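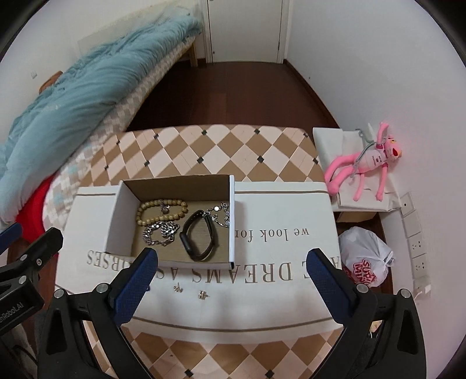 Bracelets and a fitness band in an open box, with two stud earrings on the near side, between the jaws of a hand-held gripper.

Products Software News Support Careers Contact

Newsroom > Press Releases > Software

Friday, February 16, 2018
By the Barnine press office

Barnine releases Skesanmont 2, grasp planning software for small and tangled objects

WENDON – Barnine today released Skesanmont 2, a new version of its perception and grasp planning software for two-jaw grippers. The release is built around the things that have given our users the most trouble: chain bracelets, earrings, watch straps, strings of beads, and anything else that is small, shiny or likely to change shape the moment a finger touches it.

Skesanmont 2 takes in video from hand-held grippers, works out where the jaws were at each moment, and turns the result into grasp plans that a robot arm can follow. People can show the software how a job is done at a kitchen table or in a bedroom, with whatever happens to be lying there, and we are delighted with how much that ordinary clutter has helped. Printed panels, patterned tablecloths and bright bedding all find their way into the recordings, and the new segmentation model has been trained to tell them apart from the objects that matter.

"A chain lying in a loop was the case I cared about most," said Gudrun Engström, who leads the perception team at Barnine. "The old version would see one solid lump and go for the middle. Now we get an estimate of where the links are bunched and where there is a free stretch to pinch, and the planner can choose between them. I have been wanting this for years, and it's a joy to watch it run."

The second big change is in how the planner treats boxes and trays. Earlier versions handled a container as a fixed shape with upright walls. Skesanmont 2 fits each wall separately, so a cardboard side that leans outward gets its own angle and its own clearance. The planner can bring the jaws in over the lowest wall, tilt them, and keep the fingertips off the bottom until the last part of the move. Jobs that run the other way – picking something up from the table and placing it in a box beside other items – use the same model.

Also new in this release:

- Thin object mode, for posts, pins and fine links. It plans at a finer step size near the fingertips.
- Jaw tracking that holds up when a second gripper comes into view.
- A timeline editor for trimming recordings and marking the start and end of a grasp. Marks can be moved without reprocessing the whole clip.
- Live preview at 10 frames per second on a laptop.
- Export to the Hrnčiar motion format, including jaw width and contact times.

The Hrnčiar export has been the most requested feature on our user list. It was written together with the format's maintainers, and plans made in Skesanmont can now be opened, checked and replayed in Hrnčiar tools with no conversion script in between.

Testing took six months and drew on over 100 hours of recordings. The test team in Wendon paid special attention to reflective metal, where depth readings tend to drop out. Skesanmont 2 fills these gaps by comparing neighboring frames, and it shows a confidence value for each filled area. Plans that depend on low-confidence areas are flagged in yellow and wait for a person to approve them.

Some limits remain. Clear plastic is still hard for the software, and two chains knotted together will usually be treated as one object. "We have a branch that pulls knotted chains apart in simulation, and it is great fun," Engström said. "It needs more work before I'd put it in anyone's hands." An update with the first part of that work is planned for April.

Availability

Skesanmont 2 can be downloaded today by all current license holders. Projects saved in the previous version open directly, though saved container models need to be fitted again. A trial version, with export turned off, is available on request through the Contact page.

About Barnine

Barnine develops perception and planning software for robot grippers. The company is based in Wendon.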